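# The Long Way Back for Small-Town Theater

The Grokport Playhouse has 863 seats, and for most of two winters they stayed folded up. The company lost its touring dates in Wuvville and Drolholm, then lost its lighting crew to better-paid work in the city.

It reopened in May with a cast of 3 and a rented set. Tickets cost $34, up from $28.
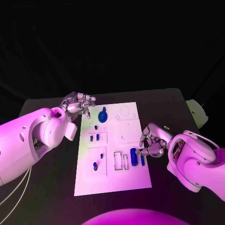 The price rise caused some grumbling, but the first weekend sold well. Older subscribers came back first. Families have been slower, and the matinees are still half empty.

Lighting remains the hard part. The old lamps ran hot and used a lot of power - the board wants them gone by July. Nyberg, the next town over, changed its own rig last year and cut its electric bill.
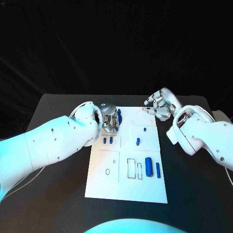

*A blue peg on the work sheet, with a black backdrop behind the table.*

Drolholm has asked for two shows in the fall. Wuvville has yet to reopen its hall, where the roof still leaks over the balcony.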